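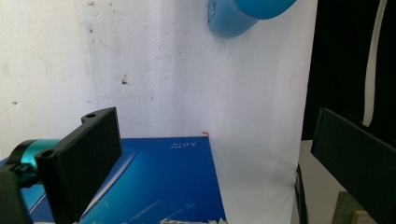
Spring cleaning got away from me this year. I started in February with the hall closet and I'm still finding things in there – including a Millent raincoat I'd already replaced! Anyway, the neighborhood swap is back, and I'd love for you to bring whatever you've dug out.

Clothes, books, toys and kitchen stuff are all welcome. Please skip mattresses and anything with a missing plug (we ended up with a pile of those last time, and Meinrad Hauser had to haul them home in his hatchback). 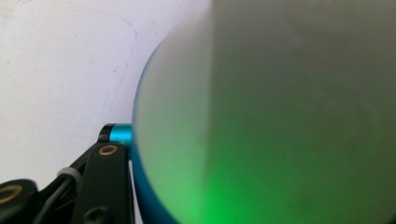

## Where to drop things off

Bring your bags to the side door at 20 Widmer Street, and tape a note on anything that needs explaining.

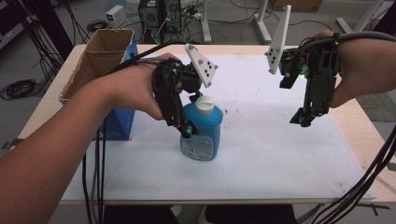

Books go straight to the back room, kids' stuff by the window. I'm hoping for more puzzles this time, complete or nearly so – my mother will take the 835-piece ones off your hands in a heartbeat.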